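Last change: February 15, 2024. Please read this before you start the bin cell after a pause of more than one day.

# Tillau bin cell: setup and care

The cell is one KUKA arm with a two-finger gripper and gray metal bins on a wooden table. The arm picks bars, and the logs go to the folder `laur/`. At present this folder has 3,219 picks.

## Before the first run

1. Push each bin by hand. If it moves, tighten the clamps on the left side and teach the bin corners again.
2. Look at the cable loop on top of the arm. It must stay free when the last joint turns.
3. Set the speed to 31 percent. Go to 70 only after ten good picks.
4. Put the bars flat on the floor of the bin, in any direction.

## Regular care

- Check the finger tips every 3,000 picks. Write the result in `tips.csv`.
- Do not polish the bin floor. We did it in December and the glare became worse for the depth values.
- Keep a spare cable tie in the drawer.

## Bars in the bin 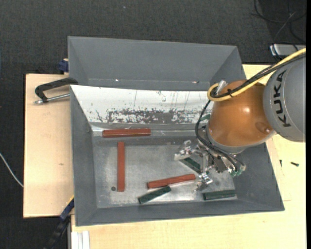 **Flidcombe Technical College, Handling Lab**

The red bars are longer than the green ones, so they have their own grasp file (`red_long.yaml`). When a green bar lies under a red bar, the red one should be taken first. The planner Bellow does not always respect this, and the problem is still open.

Questions about the cell: Ayuba Dogbe.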